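Wonoseck Bench Arm: Set-up Guide
Section 6: Comparing fingertips

This section explains how to compare two sets of fingertips on the same bench before you choose one for regular use. It applies to a bench with two or more arms. If you have a single arm, follow steps 1 to 5, then change the tips and repeat them.

Before you start, make sure that:
- the arms have been homed (Section 3)
- the wrist cameras have been focused (Section 4)
- the emergency stop is within reach of the operator

CAUTION: Keep hands clear of the bench while any arm is powered. The fingers can close without warning if the controller restarts.

6.1 Fitting the fingertips

1. Open the gripper fully from the Trurkov panel and switch off the arm at its base.
2. Remove the screw that holds each finger to its mount. Keep the screws from each arm together, as the lengths differ between early and late housings.
3. Push the new finger on to the mount until it stops. The ribbed side faces the other finger.
4. Refit the screws by hand. Tighten them a quarter turn with the driver and no more.
5. Power up and close the gripper slowly. The two tips should meet along their length. If they cross, loosen both screws and start again from step 3.

Note: Printed fingers from different batches may not match. Fit both from the same batch.
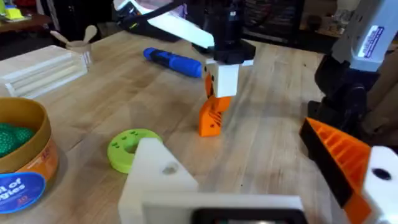

6.2 Choosing test items

Use things that the arm will have to handle in normal work, and include at least one that is round, one that is flat and one that is soft. Avoid anything heavier than 200 g until the tips have passed a full run. Spread the items out so that each can be reached without touching its neighbour.

Write down the items before the first run and use the same ones for every set of tips. A change of item part way through makes the results useless.

6.3 Setting the grip force

1. On the Trurkov panel, open Gripper, then Force.
2. Set the force to 40 per cent for ribbed flexible tips, or 75 per cent for flat rigid tips.
3. Pick up one item, hold it just clear of the bench, and put it down again.
4. If the item slips, raise the force one step. If a flexible tip folds over on itself, lower it one step.
5. Save the value under the name of the tip set.

CAUTION: Route the camera cable with enough slack for a full turn of the wrist. A tight cable can pull the plug out of its socket and end the recording. 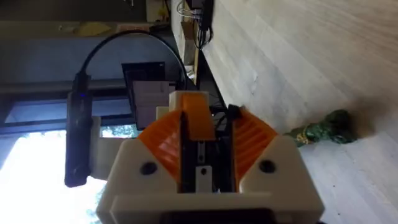

Fig. 6-2. Gripper with ribbed orange fingers. The black cable is looped over the gripper.

6.4 Running the comparison

1. Load the Pirihi test routine. It makes 36 picks with each arm.
2. Select the camera views to be recorded. Use the wrist view and one fixed view of the whole bench.
3. Start the routine from the panel. Stay at the bench until it has finished.
4. After each missed pick, press Mark on the panel. The routine moves on to the next item by itself.
5. Save the log, change the tips, and run the routine again with the lights and blinds as they were.

Note: Daylight from a window can upset the wrist view. If the picture washes out, fix the exposure by hand and keep that setting for both runs.

Compare the missed picks item by item before looking at the totals. A set of tips that does well overall may still be a poor choice if it fails on the one item you handle most.
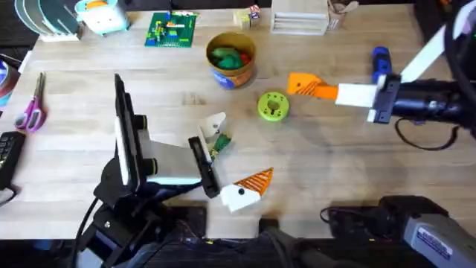 Can I use different fingertips on the two arms in the same run?
The routine allows it, provided each arm has its own saved force value. Enter the name of each tip set on the start page so that the log keeps the results apart. Before you rely on the figures, swap the sets between the arms and run the routine once more, in case one arm is out of adjustment.

6.5 After the test

1. Return both arms to the rest position and switch them off.
2. Check each tip for splits where the ribs join the outer strip. Discard any tip that is split.
3. Wipe the tips with a dry cloth. Do not use solvent.
4. Copy the logs to the Stomberg folder on the controller.

Replacement fingers are listed in Section 9.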